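Chapter 7

Keeping Things: Storage and the Household

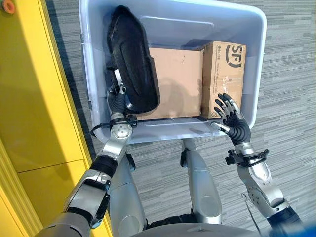
7.1 What this chapter covers

Every household keeps more than it uses on a given day. Winter coats are put away in spring, tools wait for the next repair, and papers are held for years in case someone asks for them. Geographers and historians were slow to take an interest in this. Studies of the home dealt mainly with cooking, sleeping and washing, and the spaces between those activities were left to architects and builders.

In this chapter we look at storage as part of the history of housing. Sections 7.2 and 7.3 deal with the period before built-in cupboards became common. Section 7.4 follows the change in house plans after the war, and 7.5 turns to the self-storage unit and the rented garage. The chapter ends with a case study of Prudley, a market town where Jurgita Paulauskas and Danjuma Igwe carried out a survey of stored goods in 51 homes.

You should already have read Chapter 4 on room use. The terms "service space" and "circulation space" are used here in the sense given there.

7.2 Chests, pegs and shelves

For a long time the main piece of storage furniture in an ordinary house was the chest. It held linen and clothing, it could be locked, and it served as a seat. It could also be moved. A family changing lodgings took its storage with it, and the room it left behind had little more than a few pegs and perhaps a shelf over the door.

A chest has one serious drawback: whatever is at the bottom can only be reached by lifting out whatever is on top. Drawers solved this, but they needed more joinery and cost more. In many districts the two were used side by side for several generations, with the chest moved to the foot of the bed or up to the loft once a set of drawers had been bought.

Probate inventories are the best source for this period, but they need care. An appraiser listed what could be sold. Baskets, sacks and old boxes were often passed over or lumped together as "other things", so the cheapest containers are the ones we know least about. Vignesh Rajan makes this point in his study of rural inventories, and we return to it in the exercises.

7.3 The larder and the box room

Larger houses gave storage its own rooms. The larder was placed on the cool side of the house and had a stone or slate shelf. The box room, usually on an upper floor, held trunks and cases between journeys. Neither was heated. When such houses were divided into flats, the box room was often let as a bedroom, and the larder became a bathroom or part of a larger kitchen. The goods they had held went under beds and on top of wardrobes.

7.4 Plans after the war

Public housing of the post-war years was often generous with cupboards. Plans for the Kirnora estate, finished in 1975, show a walk-in store beside each front door and a second one on the landing. Tenants interviewed later by Sheyla Ñahui remembered the hall store well. Prams went in it, then bicycles, then the vacuum cleaner and the ironing board. Several had since taken the door off and put a desk inside.

Private builders tended to give less. A cupboard adds to the cost of a house but seldom appears in the advertisement, and buyers looking round an empty home find it hard to judge how much room their belongings will need. Loose plastic boxes with lids, stacked in a spare room or garage, took up part of the difference.

Key terms

Active storage: the keeping of items in use at least once a month.
Deep storage: the keeping of items used less than once a year, or not at all.
Holding: anything kept because no decision has been made about it.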